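Subject: Re: [wunham-arms] which cap episodes do we keep?
Date: 09/04/2019

Sorry for the slow answer, been at the bench most of the day and only now got to the list. Replies inline, quick ones.

> We are trying to repeat the Kullham sorting set on our own two arms and have got stuck on the boring bits. First, how are you choosing where the caps start? Ours are always dropped in the same place and the policy seems to learn the place and not the cap.

Yes, had exactly that in March. Fixed it the dull way. The operator tips the caps out by hand before each episode, no template, no tape marks on the table. Some land on their side, some crown up, some half folded. If two are stuck together leave them stuck together. We did try a printed sheet of start positions from the Lacroix people and the arms got very good at the printed sheet.

One thing, don't let the same person tip them every time. I have a habit of throwing to the left, aparently, and it shows up in the plots.

> Second, do you throw out episodes where a cap is dropped or ends up beside the bin? We have been binning all of them and it is a lot of lost work.

No! Keep them. Well, mostly. Rule here at the moment:

- dropped, then picked up again and put in the right bin: keep, mark as `recovered`
- dropped and left on the table: keep, mark as `incomplete`, don't use for training but do use for the success checker
- operator gave up, or a cable snagged and somebody reached in: throw out
- wrong colour in wrong bin: keep, mark as `missort`, tell me

The recovered ones are worth more than the clean ones in my view. We left them out of the first round and the arms had no idea what to do after a fumble, just went through the motions with an empty gripper. With them in, it goes back for the cap. Not always. Often enough.

> Third, how many have you got, and is it enough?

701 as of this morning, tan and dark together. Is it enough, don't know. Travuna want us to stop and train. I would like more of the dark ones first, they are harder on the cameras, a dark cap on top of other dark caps is just a lump and even I can't say where one ends and the next starts. The labels on those are the weakest part of the whole set. 9 episodes had to be relabelled last week because the person labelling had guessed.

> Last one, does it matter what is in the background? We have been told to put up a sheet.

We don't. People walk about behind, screens are on, plants are out. If it only works in front of a sheet it is not much use to us. What does matter is that the camera doesn't move between sessions. Ours got knocked once and it took 2 days to find out why the numbers had gone off. Check it against a saved still every time you start, takes a minute.

Couple of other things since you will hit them:

Bins or trays, we have both. Trays are easier on the operator, you can come in from any side. Bins you have to lift over the rim and new people always catch it. Start new people on trays. Log which one you used!! There is a field for it and it is blank in half the files I get sent.

Slow down near the cloth. New operators close the gripper too early and pinch the peak instead of the crown, then the cap swings and goes wherever it likes. Come straight down, wait, close, wait, lift. Feels silly and slow but the recordings are much cleaner and we can always speed up playback.

Swap operators often. After a long stretch everybody gets lazy in the same way and all the paths look alike. And write the operator code in the log, not initials, we have two sets of the same initials at Kullham and it was a right mess to seperate them.

Script for the tags is in the usual Wunham folder, the one called tag_episodes. Ignore the older one, it writes `incomplete` and `missort` to the same column. I should delete it really.

Stills from our end are below, so you can see the layout. Camera heights I will send when I have found the sheet I wrote them on. 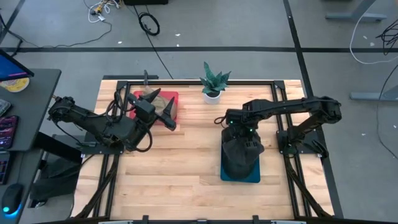
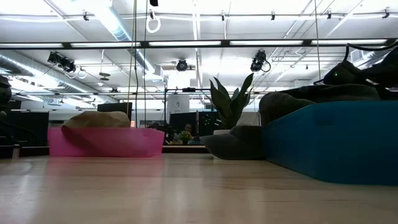
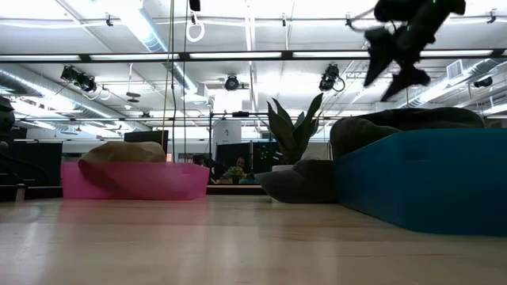 *First one is the tray layout, second and third are the bins, tan cap in the pink and dark ones in the blue. The one on the table beside the blue bin is what I'd tag `incomplete` if the episode finished like that.*

If your logs have a different set of tags send me the list before you start renaming anything, easier to map them at this end. Got to go, next session is waiting on me.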